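**From the floor: the returns room, six months in**

By Hannelore Berchtold

When Prutley told us the returns room was getting an arm, the first thing anyone asked was whether it would want the good parking space. The second thing took longer to come out, and it was about jobs. I said I'd write something for the newsletter once there was something to write, and then I put it off until April, so blame me for the delay and not the machine. For once.

For those of you upstairs who have never been down to see us: Zaugg collects the stuff people send back, leave behind or order by mistake, and it arrives at our end in a heap. Somebody has to take each thing out of the heap, work out what it is and put it where it belongs. For eleven years that somebody was mostly me, plus whoever had annoyed the scheduler that week.

The arm now does a share of this. In its best week so far it picked 1,337 items without help. The week after that it managed 1,310, and there was a meeting. I have had worse weeks than that and I was never once given a slide deck.

What it likes is a thing with a shape. Balls, boxes, anything with two sides roughly parallel. What it does not like is anything see-through, anything shiny and anything that has crawled under something else. Eyeglasses are a particular sorrow. Satetti, who supply the software, call these "challenging presentations." We call them the Tuesday pile, for reasons that go back to before the arm and have nothing to do with the day they get done.

So the job has changed, and I'd like to be fair about how.

**The lifting is better.** I used to go home with a wrist like a bag of gravel. Now I go home with a stiff neck from watching a screen. The company nurse says this is an improvement and I am prepared to believe her by summer.

**The quiet is strange.** Four of us used to work that table and we talked all shift. Two of us are on it now, the other two having moved over to dispatch (by choice, and they'd want me to say so). You can still talk, but you stop mid-sentence when the arm hesitates, and you don't always remember where you were going.

**The paperwork is new.** Every time the arm gives up on something, one of us logs why. There are 63 reasons in the drop-down list. I use four of them. "Other" is not one of the 63, and I have asked.

**The pay is the same.** We got a new title, Cell Attendant, which sounds like I bring meals to prisoners. The question of whether a new title ought to come with a new grade went to management in the fall and is, I'm told, being looked at. I would like whoever is looking at it to know that we can see them looking.

Training was two mornings. The first was how to stop it, and that was a good morning, clear and practical. The second was how to start it again, and I have had to ask about most of that since. If you're joining the rota, sit with one of us for a full shift before you go on alone. The guide assumes you already know which compartment it's been told to pick from, and it's a bad thing to find out by watching.

People ask if I mind it. Some days. I was good at the heap, and it's an odd feeling to see your knack turned into a percentage. But I was also bored by the heap, more than I let on, and there are some 1,000 things a day I no longer have to pick up. What I'd like is for the hours saved to come back to the room in some form we can feel - a longer break would do it, or a third person on the late shift.

The stapler-looking thing, by the way, took it two tries. It took me one, but I've known staplers longer.
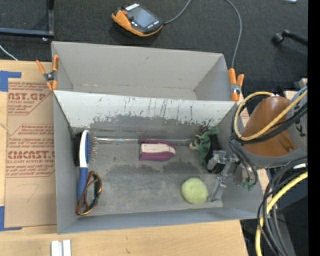 **Also this month**

- The trial of the Statance scheduling app has been extended. Please keep writing your shifts on the whiteboard as well, since the whiteboard has not crashed yet.
- Anyone who wants to try a shift in the returns room should put their name down with me. Flat shoes, no lanyards.
- The second-floor microwave is fixed. The smell is separate.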